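Bench notes, May 2025

Miltora hand-wound, in for irregular rate and stopping overnight. Case back came off with the rubber ball, gasket flat and hard, replaced from the drawer. Movement is clean on the dial side and filthy under the barrel bridge. Old grease on the mainspring had gone brown and sticky, so I stripped the lot.

Put it on the timing machine before taking anything apart. Dial up it was running 45 seconds a day slow with low amplitude. Crown down was worse and the trace wandered too much to give a number I'd trust. Beat error small enough to leave alone until after cleaning.

Two runs through the cleaner, fresh rinse on the second. Pegged the jewels by hand. The third wheel lower pivot has a slight groove, which I burnished. It took a good polish and I don't think it needs a new wheel. New mainspring from Timmermans. Their listed size was right this time, but check the height with calipers before fitting, as the last two envelopes were mislabeled.
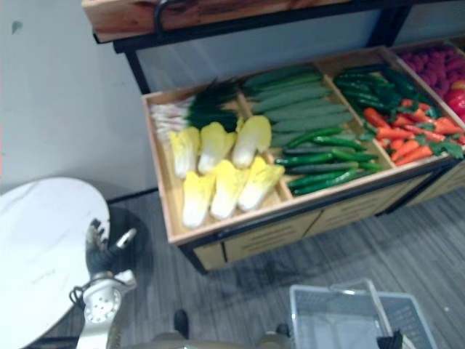
Reassembled without the calendar works first. Train runs free with a couple of clicks on the crown and backs off a little at the end, so I left the endshake as it was. Oiled the escapement sparingly, exit stone only, then let it run and checked that it had spread. Amplitude is now 289 dial up on full wind. Rate is steady in the flat positions and a bit slow with the crown left. I'll look at the hairspring again tomorrow under the higher magnification. The outer coil may be sitting too close to one regulator pin.

Lalard chronograph, still waiting. Melahat Soylu has the minute-counter jumper on her bench and is filing a replacement from blank stock. Original was bent and had been bent back at least once before. Don't close the case or return the hands until hers is in and tested through a full hour.

Ikov diver: crystal pressed in, tested dry to 80 meters equivalent, no deflection. Owner wants the scratched bezel insert kept. It's bagged with the ticket, number 61.

To order: pegwood, crown gaskets in the two small sizes, more of the thin oil. The open bottle is past its date, so use it for nothing but practice movements.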